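Jistetti has made wooden parts for other companies in Lomdale for 40 years: drawer fronts, toy blanks, chair backs, the handles on things you already own. The name on the building is small and most people drive past it. In July the shop put its first robot arm to work, moving wood blocks between a saw outfeed table and the sanding line. Six months on, we sat down with Rahel Riedl, who runs the production floor, and Aurelio Miranda, who fed the sanding line by hand for most of his working life and now looks after the arm.

They did not agree on everything, and they didn't pretend to.

Riedl said the decision came down to hiring. The sanding line needed two people at the infeed on each shift, and the second spot was open more often than it was filled.

"I advertised it four times in one year," she said. "People came in, worked a week, and their wrists hurt. I don't blame them. It's the same motion all day long. We had a young guy who was very good and he left for a warehouse job because he wanted to walk around."

The company looked at a larger machine first, a full transfer system from Mazurek, a builder the shop had bought equipment from before. It would have meant moving a wall. The arm came through an integrator called Dremby, which sent two technicians for what was supposed to be one week. They stayed for three.

Miranda remembers those weeks well. "They were nice, but they didn't know wood," he said. "They had it working with one block, a perfect block. Then I brought them some from the regular pile and it dropped the second one."

Wood moves, he explained. A block cut on a dry morning isn't quite the same size by the end of a wet week. Some faces come off the saw fuzzy and others come off slick. A person adjusts without thinking about it. The technicians had to be told, and then the arm had to be set up for it, with wider tolerances and a slower approach at the pick.

"That was the first time I thought, okay, they need me for this," Miranda said.

Nobody at Jistetti was laid off when the arm went in. Riedl is careful about how she puts that. She said she promised the floor staff there would be no layoffs connected to the robot, and there haven't been, but she also said the open position was closed and will not be advertised again.

"So there's a job that used to exist and doesn't," she said. "I told everyone that in the meeting. I would rather say it than have them work it out on their own."

Miranda was less comfortable with it. His nephew had asked him about work at the shop last fall, and he had to tell him there was nothing. "Ten years ago I could have brought him in on a Monday," he said. "You start on the infeed, you learn the wood, you move up. That's how I did it. Where do you start now? I asked Rahel that, and she didn't have an answer."

Riedl agreed that she didn't. She has been talking with the other supervisors about having new people start in the grading area, where boards are sorted by grain and color before cutting, but it's slower work to teach and the pay scale hasn't been sorted out.

Miranda's own day has changed completely. He used to stand in one place for 7 hours, with breaks. Now he walks between the arm, the saw and the sander, clears jams, checks the first pieces of each batch and changes the setup when the block size changes. On a good shift, 2,000 blocks go through, and he touches very few of them.

His back is better. He brought that up himself, and then brought it up again later. What he doesn't like is the waiting.

"When it's running good, there's nothing to do, but you can't leave," he said. "Before, the time went by. Now I look at the clock."

He has also had to learn the control software, which he did from a binder Dremby left behind and from a lot of phone calls. He got a raise for it, though not until October. Riedl said the delay was the company's fault and that the new job title should have been written before the arm arrived.

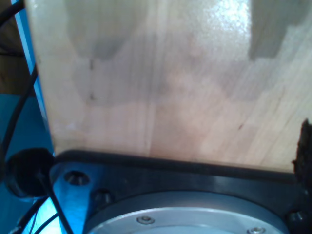

Most of the trouble since summer has been with small things. Cables were the worst of it. In the first two months the arm stopped several times for faults that came down to a connector working itself loose, and each time the line sat idle until somebody found it. Miranda now checks every connection at the start of the shift, and goes over the bolts at the wrist once a week. Neither job was in the binder. He wrote both of them on a sheet and taped it to the cabinet.

Dust is the other thing. The shop has good extraction, but sanding dust gets everywhere, and Riedl had underestimated how much cleaning the arm would need.

"The salesman said low maintenance," she said. "Maybe in a different kind of building."

Asked whether she would buy it again, Riedl said yes, but she would do the order of things differently. She would bring the operators in before signing, and she would pay for more training days. A second arm has been discussed for the packing end. There are people working there now, and she said she won't go ahead until she can tell each of them what their job would be afterward.

Miranda said he would want to be in the room for that one. He has started showing a coworker from the day shift how to run the arm, so that he can take his vacation without the phone ringing.

"Last time they called me twice," he said. "It was a cable."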